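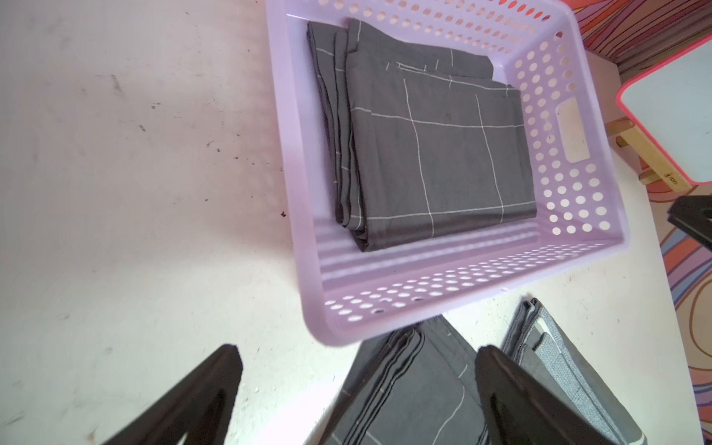

Can one damaged board be replaced in a nailed-down hardwood floor without lifting the boards around it?

A single board can be cut out and a new one glued in from above, provided the bottom lip of the new board's groove is removed first. The neighboring boards stay in place.

Replacing a Single Board in a Tongue-and-Groove Floor
By Prodromos Psarras
Last revised 10/12/20

This procedure applies to solid, 3/4 inch, tongue-and-groove strip or plank flooring nailed over a plywood subfloor. It does not apply to click-together floating floors or to parquet. Floors glued to concrete can be repaired in a similar way, but removing the old board takes longer and the slab has to be scraped clean.

Before you start

Find out why the board failed. A board that is cupped or black at the edges has been exposed to water, and a new board will do the same thing if the source is still there. Check with a pin-type moisture meter. Take a reading on the damaged board, a reading on a sound board in the same room, and a reading on the replacement. The replacement should be within 2 percentage points of the sound board. If it is not, leave it in the room, unwrapped, until it is.

Match the species, width, thickness and edge profile. Width varies between mills even when the nominal size is the same, so measure the existing floor with a caliper and take an offcut to the supplier. If the edges of the old floor are beveled, the new board needs the same bevel. Old floors that have been sanded are thinner than new stock. In that case the new board will stand proud and must be planed or sanded down after it is set.

Tools and materials

Circular saw or track saw with adjustable depth
Oscillating tool with a wood blade (the Kernex fine-tooth blade fits most quick-release heads)
Drill with a 3/4 inch spade bit
Sharp chisel, 1 inch
Hammer, flat pry bar and tapping block
Nail set and cutters
Vacuum
Construction adhesive rated for wood flooring; I use Birusier in the cartridge
Painter's tape
Weights for clamping, 27 pounds or more in total for a short board

Removing the old board

1. Mark the board with tape along all edges. The tape shows the outline clearly and reduces scratches on the neighbors.

2. Set the saw depth to the thickness of the floor. Confirm it on scrap. A blade set too deep will cut the subfloor and will find every nail in its path.

3. Drill a row of holes across the board at each end, 2 inches in from the butt joint. Stop when the bit reaches the subfloor.

4. Make two parallel cuts along the length of the board, dividing it into a center strip and two edge strips. Keep each cut at least 1/2 inch from the joint. Stop the saw short of the drilled holes and finish the last part of each cut with the oscillating tool.

5. Split the center strip with the chisel and lift it out. Start at the drilled holes and work toward the middle.

6. Pry the groove-side strip toward the opening first. It should slide off the neighbor's tongue. Place a thin piece of scrap under the heel of the pry bar so that it does not dent the subfloor.

7. Pry out the tongue-side strip. The flooring nails run through this side. Work slowly and keep the bar away from the neighbor's groove, as the upper lip of that groove breaks easily and will be visible.

8. Chisel out the end pieces. Cut toward the opening at all times, with the bevel of the chisel facing the waste.

9. Pull or cut any remaining nails. Those that will not come out can be driven flush with the nail set.

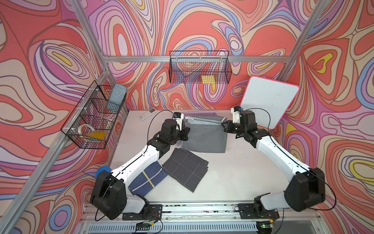 10. Vacuum the opening, including the exposed groove on one side. A splinter left in the groove will hold the new board off its neighbor. Run a finger along the subfloor. High spots of old adhesive or wood fiber should be scraped flat.

If the subfloor is soft, stop and repair it. Adhesive will not bond to rotten plywood.

Preparing the new board

1. Measure the opening at both ends and in the middle of its length. Openings are seldom exactly square.

2. Cut the board to length. Aim for a fit that needs light hand pressure. A board forced in with a hammer can lift the boards at either end.

3. Turn the board face down and cut off the lower lip of the groove along its full length. A table saw is quickest, but a block plane and a chisel will do the job. Leave the upper lip intact.

4. If the ends are matched, remove the end tongue and the lower lip of the end groove as well. Some planks are square-ended and need no work here.

5. Ease the bottom corner of the groove side with two passes of a plane. This gives clearance when the board rotates into place.

6. Test the fit dry. Insert the tongue into the neighbor's groove at a low angle, then lower the other edge over the exposed tongue. Do not push it fully home or it may be hard to remove.

Gluing in

Apply the adhesive to the subfloor in a wavy bead, keeping it 1/2 inch back from the edges so that it does not squeeze up through the joints. Put a thin bead on top of the exposed tongue. Insert the board as in the dry fit, then seat it with the tapping block, starting at one end. Wipe off squeeze-out at once with the cleaner named on the cartridge.

Cover the board with wax paper and a flat piece of scrap, then load the weights evenly. Leave them for 6 hours, or longer if the label says so. Keep foot traffic off the repair until the next day.

Face nailing is optional. On boards wider than 4 inches I add a finish nail at each corner, in a predrilled hole, set below the surface and filled. Griramus putty takes stain acceptably on red oak. On maple it dries darker than the wood, and Raptis in the natural shade is a closer match.

Finish

A prefinished board needs only a touch-up pen at the ends. An unfinished board should be sanded with the grain, stained if required, and coated to match the sheen of the floor. Test the stain on the offcut first. New wood will look lighter than the surrounding floor for several months. The difference is most obvious on cherry. A board I set in August was still a shade paler by the end of the year, and no correction was needed.

Keep the remaining offcuts in a dry place with the lot number written on the back.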